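Saturdays with the gripper, and a power strip

I have been promising to write this up since July, and my tea is made and the gripper is on its hook, so let's get going. 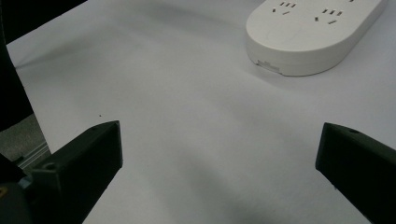 What I'm doing all day

For anyone who is new to the blog, I spend a good part of my week recording examples for a learning system. The project is called Zitbridge and it is run out of a small shop named Faulkner, where I work three days (plus the odd Saturday when I can't leave a thing alone). I hold a gripper in my hand, with a camera on it, and I do ordinary tabletop jobs with it over and over, and the recordings go into a pile that the model learns from. I love it more than I expected to. It's a bit like teaching a very patient child to set the table, except that the child only ever sees your hands.

The job I've been on lately is the power strip. You start with the fingers open and well back from it, you come in over the table, you take hold of the strip by its side, and you move it to wherever the card says. Then you let go and back off. That's one example. It sounds like nothing, and for the first morning it felt like nothing too, and then I watched my own recordings and was a little embarrassed!

White on white

Our strip is white and so is the table. To my eye, standing over it, that's no trouble at all, but from down at the camera there is very little to go on: the dark slots of the sockets, the thick curved side a shade grayer than the top, and a soft shadow under the edge. I had been treating shadows as a nuisance. Now I think that thin one along the side is a good part of what tells you where the strip stops and the table starts, and I've quit fussing with the lamps to get rid of it.

I did ask whether we should switch to a dark mat. The answer was that we'll do that later, as its own set, and that the pale table should stay in because plenty of people have pale tables. Fair enough. I have one at home myself, and I lose my reading glasses on it daily.

Slow hands, and starting somewhere new

My target is 35 good examples in a sitting. The first time, I got there well before lunch and was very pleased with myself, and then it came out in review that nearly all of them began from the same spot, with the strip lying at the same angle, and my wrist doing the same little swoop. I'd made one example many times over. They kept 6 of them, and I went and had a sandwich and felt sorry for myself for a while.

So now I turn the strip before every take. Some takes it lies along the table, some takes on a slant, some takes close enough to a corner that I have to come at it from the side with my elbow up. I start with the fingers high, or low, or off to the left where the edge of the table comes into view. I also move more slowly than feels natural, especially over the last bit. If I rush, the strip goes from far away to already pinched in hardly any time, and the part that would be most useful to learn from is a blur. (My sister says I now put the milk back in the fridge like a bomb technician. I can't say she's wrong.)

The other habit I've had to build is leaving the mistakes in. If I come down crooked and bump the strip, I don't stop and start over. I back up, straighten out and try again, all in the same recording. The folks who do the training like those, because the model is going to bump things as well and it needs to have seen somebody get out of it.

Names, labels and a bit of housekeeping

Every take gets a short line of text. We use a little labeling tool called Flidine for that, and I write what I did in plain words: "pick up the power strip and put it near the left edge." I used to get fancy with these. Then I found out that I had called the same strip three different names in one afternoon, and someone (me) had to go back and look at all of them. The finished batches go over to Dedora, which is just our name for the storage machine in the closet, and it hums away there all night.

My current running total for the strip is 930 takes, and 2 of the sessions still need their labels checked, which I've been putting off by writing this post. The next object on the list is a coiled cable. I tried it a few times before closing up and it slid out of the fingers each time, so I'll be bringing snacks on Saturday and giving it the whole morning.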